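# Finding a bad wrist camera offset before it eats another week of runs

If your simulated two-arm robot reaches for a bowl with total confidence and closes its fingers on air, this page may save you some time. It cost us most of March. The fault was one number in one file, and the number had been wrong since the day the file was created.

You'll need:

- a working Adero install (the simulator; I'm on the version everybody is on)
- the Ciltesholm room pack, or any furnished room you don't mind staring at
- Ko, or whatever two-armed robot you've been blaming
- write access to the robot's mount file
- something to drink

## The symptom

Our policy did fine in the bare test room. Moved into the Ciltesholm house, it started missing. It missed small things and large things, left arm and right arm, and it missed them with a kind of poise. The logs said every grasp had been completed. Out of 1,905 grasps in the first batch, the planner reported 1,905 successes, and I would like to say that this made me suspicious right away.

A planner that only checks whether the fingers reached the commanded pose will report success every time the fingers reach the commanded pose. Whether there's a bowl between them is a question you have to ask separately. Ask it. There's a flag called `require_contact` and it ships turned off.

## Step 1: Stop the run and look through the head camera

Pause the simulation at a start state, before any arm motion. Open the head view at full size, not the thumbnail in the corner of the dashboard. I had been watching the thumbnail for two weeks.

You want both grippers in view, plus some furniture you can compare against the room file. A table with something brightly colored on it is ideal. The blue bowl did the job for us.

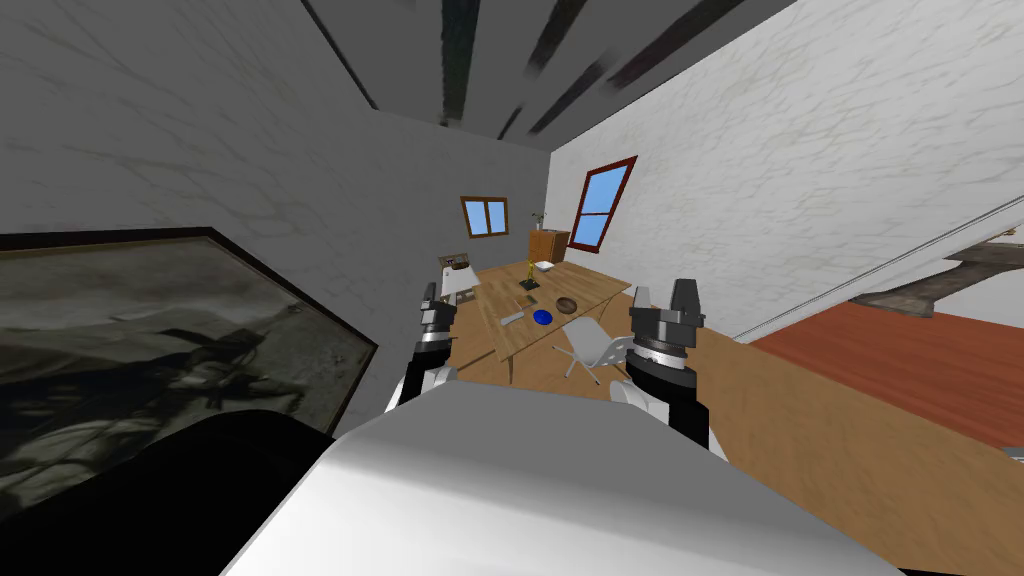
Write down where the head camera thinks your target is, then get the true position from the simulator:

```
adero query --object bowl_blue --frame world
adero query --object bowl_blue --frame head_cam
```

Transform the second into the world frame and compare. If they agree, your head camera is innocent and you can move on. Ours agreed. I ran it 8 times anyway, out of a feeling that the head camera was hiding something.

Don't be thrown by a tilted view. A tilt is fine as long as the mount file knows about it. What you're hunting is a tilt the mount file doesn't know about.

## Step 2: Check the wrist cameras one at a time

Now do the same for each wrist. The catch is that you can't rely on the bowl, since a wrist camera in the start pose may be pointing nowhere near it. Pick something it does see. Walls, window frames and ceilings never move, and you can get a corner of any of them from the room file.

Save a frame from each wrist and put the left and right side by side on a big monitor. Then overlay the expected edges:

```
adero overlay --camera wrist_left --edges room
adero overlay --camera wrist_right --edges room
```

With a healthy camera, the drawn lines sit on top of the rendered ones. With ours, the drawn window frame floated off by itself like a decal somebody had put on after lunch.
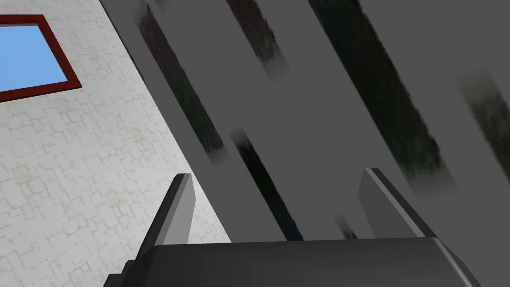
*Wrist view used for the edge check. The window frame and the long edge of the wall are the two things to line up; the fingers won't help you, for reasons given in Step 3.*

## Step 3: Don't trust the fingers

I lost three days here, so I'm giving it its own heading.

It seems sensible to check a wrist camera by looking at the gripper. The fingers are right there, always in the same place, at the bottom of the view. And in our case they were perfect. Every overlay line on the gripper matched.

They matched because the gripper overlay is drawn from the same mount file as the camera. If the file is wrong, both are wrong together, in full agreement, like two coworkers who copied the same homework. Any check that uses only the robot to test the robot will pass. Use the room.

## Step 4: Read the mount file with your own eyes

Open `ko_mounts.yaml` and find the wrist entries. Ours looked like this:

```
wrist_left:
 parent: gripper_base_left
 pitch: 9
 units: rad
```

Nine radians. Somebody had typed degrees into a file that wanted radians (I have since checked the history, and I know who it was, and he is writing this page). The simulator wrapped the angle without a word of complaint and rendered a perfectly nice view of somewhere else.

The right wrist had the same value, copied and pasted. The bare test room had hidden all this because the policy there ignored the wrist cameras until it was told otherwise, and I was the one who told it otherwise.

## Step 5: Fix it, then prove you fixed it

1. Convert the value, or change `units` to `deg`. Pick one convention for the whole file. Mixed units are how you end up reading pages like this.
2. Restart Adero fully. A scene reload does **not** reread the mounts. It says it does.
3. Rerun both overlays from Step 2.
4. Turn on `require_contact`.
5. Run a fresh batch of 1,000 grasps and look at the *failures*. You should have some. If you have zero, go back to item 4 and see whether you saved the file.

## If the overlay is still off

Small leftover errors usually come from the parent link. Check that the camera hangs off the gripper base and not the forearm, or the view will be right at one wrist angle and drift at all the others.

If the arm model came through the Rulon converter, look at the axis order too. Rulon swaps Y and Z on export unless you ask it not to -- the checkbox is on the second tab, below the license text.

And if you're moving any of this to a real arm, do it with the speed limit down and a hand on the stop button. In simulation, a gripper aimed by a bad camera closes on air. A real one closes on whatever it finds, and the first thing it's likely to find is the table.

The batches recorded with the old file are still on the shared drive under `mounts_bad`. Please don't train on them.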